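Guía de puesta en marcha de Gotano, sección 5: participar en un sorteo de zapatillas sin perder el par (ni el dinero)

Por Armelle Bouvier | Abril
11 comentarios | 15 veces compartido

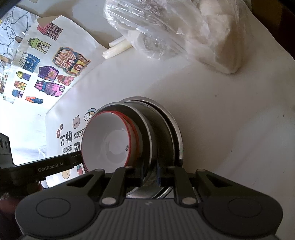

Gotano es una aplicación para apuntarse a sorteos de zapatillas de edición limitada desde varias tiendas a la vez. La publicidad dice que «multiplica tus opciones». Yo no he visto ninguna cifra que lo respalde, así que esta sección se limita a explicar cómo configurarla bien y dónde suele fallar. Si todavía no has creado la cuenta, vuelve a la sección 4.

5.1 Antes de empezar

Necesitas una cuenta verificada, una tarjeta a tu nombre y una dirección de entrega que acepte paquetes con firma. Los apartados postales aparecen como opción en el menú, pero Tellingate, la empresa que hace los envíos, los rechaza casi siempre. El menú sigue igual desde la primera versión.

Comprueba también tu talla en la marca que quieres comprar. La tabla de equivalencias de Gotano es genérica y no distingue entre hormas estrechas y anchas. En el modelo Montoya bajo, por ejemplo, mi 38 de siempre me aprieta y la tabla insiste en que es el correcto.

5.2 Configurar el perfil de sorteo

1. Abre Ajustes y entra en Perfil de sorteo.
2. Escribe nombre y apellidos tal como figuran en tu documento. Las tiendas que entregan en mano lo piden al recoger.
3. Elige una sola talla. La aplicación deja marcar varias y lo presenta como ventaja, pero si te toca una que no usas, el cobro se hace igual.
4. En Límite de gasto, pon una cantidad. Viene en 300 euros por defecto. Bájala si no piensas pagar tanto por unas zapatillas.
5. Desactiva Participación automática. Está encendida de fábrica.
6. Pulsa Guardar y espera el aviso verde. Si sales de la pantalla antes, los cambios se pierden sin ningún mensaje.

Nota: el límite de gasto no incluye los gastos de envío. Tampoco incluye la «tarifa de gestión», que solo aparece en la última pantalla y en letra gris.

5.3 Apuntarse a un lanzamiento

1. En Calendario, toca el modelo que te interese. Los que llevan un reloj todavía no admiten inscripciones.
2. Lee las bases de la tienda. Cada una tiene las suyas y Gotano no las resume.
3. Revisa talla, dirección y tarjeta en la pantalla de confirmación. A veces recupera la dirección antigua.
4. Pulsa Inscribirme una sola vez. Si la pantalla se queda en blanco, no repitas: cierra la aplicación y mira en Mis sorteos.
5. Haz una captura del número de inscripción. El correo de confirmación puede tardar horas o no llegar.

PRECAUCIÓN: no crees una segunda cuenta con la misma tarjeta. En los foros se recomienda mucho y siempre hay alguien que jura que le funcionó. A Thierry Bouvier, mi hermano, le anularon las dos y perdió un par de Ullotdale que ya tenía asignado.

5.4 La retención en la tarjeta

Al inscribirte, la tienda puede retener el precio completo. Gotano lo llama «preautorización simbólica», expresión curiosa para una cantidad que deja de estar disponible en tu cuenta. Si no ganas, el dinero debería liberarse en un plazo de 5 días. El plazo lo marca tu banco, de modo que conviene preguntar antes de apuntarse a varios lanzamientos en la misma semana.

Para ver las retenciones activas:

1. Entra en Pagos.
2. Toca Pendientes.
3. Compara la lista con los movimientos de tu banco. En caso de duda, fíate del banco.

5.5 Si resultas ganador

Recibirás una notificación y el cobro se hará en ese momento. Puedes renunciar durante los primeros 15 minutos desde Mis sorteos > Detalle > Renunciar. Pasado ese tiempo, solo queda la política de devoluciones de la tienda, y algunas no admiten cambios en ediciones limitadas. Que eso sea legal en una venta a distancia me parece discutible; guarda los correos y reclama si hace falta.

Cuando llegue la caja, revisa la etiqueta, las costuras y que los dos pies sean de la misma talla. Hazlo antes de quitar los precintos interiores y sobre un suelo limpio.

Nota sobre el sello «Auténtico Gotano»: es una pegatina que la empresa coloca en los pares que pasan por su almacén. No he encontrado ninguna explicación de qué se comprueba ni quién lo hace. No la tomes como prueba si compras de segunda mano.

5.6 Problemas frecuentes

La cuenta atrás llega a cero y no pasa nada. Actualiza una vez y espera. La hora del calendario es la de la tienda, y la conversión falla con el cambio de horario de verano.

Aparece «Inscripción no válida». Suele ser la dirección. Escríbela sin abreviaturas.

No gano nunca. No hay ningún ajuste para esto. El nivel Preferente, de pago, promete «prioridad», pero en las condiciones esa prioridad se refiere a la atención al cliente.

Para cancelar la suscripción, ve a la sección 6.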